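Lellow Two-Arm Kit
Set-Up Guide, Part 4: Your first desk-tidy run

Okay, arms bolted on, power sorted, and now we get to the fun bit! I wrote this part after setting up my own kit from Cerndale, so it follows the order I'd use if I did it again.

1. Turn on the controller and let both arms go to their home pose. Keep your hands out until they stop.

2. Open Coker (the control app) and pick "Desk tidy" from the task list. If the list is blank, restart the app once and try again.

3. Set the speed to 30. It goes up to 100, but please don't start there. I did, and I spent the evening hunting for pens.

4. Put your desk things between the arms, inside reach of both grippers. Leave the middle fairly open.

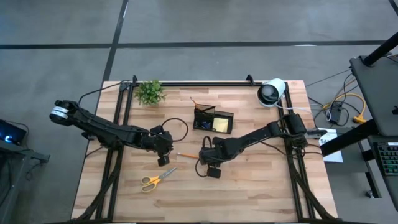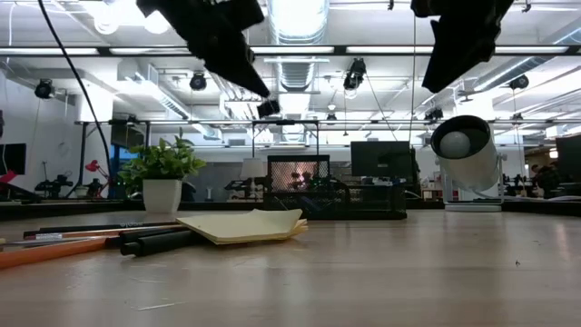
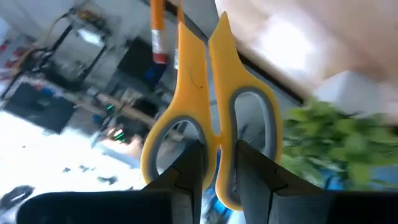 Grip force is the setting people write to me about most, and the Hao fingers that come in the box need less of it than you'd think. Start at 2 and go up one step at a time. For things with holes in them, try the inside hold first: with the yellow scissors, each finger sits inside a handle loop, and that's the grip I'd copy for any pair with loops big enough. Pens and pencils want the ordinary pinch, so switch back before you move on to those.

5. Press Teach, guide the arm through one pick, and press Save. Give it a name you'll recognize later (mine are all called "test", learn from me).

6. Play it back at the same speed with your thumb on the stop button.

Note: Coker stores up to 1,000 saved moves, and deleting one can't be undone.

CAUTION: Never reach between the grippers while a move is playing. Press Stop and wait for the status bar to say Idle.

CAUTION: Check that cables can swing freely through the whole move before you raise the speed.

If playback stops halfway, run Home from the menu and start over at step 5.

Related guides
Part 3: Powering up and homing
Part 5: Saving and sharing moves
Swapping Hao fingers
Coker error messages

We use cookies to remember your kit model. Accept | Settings

© Lellow | Contact support | Back to top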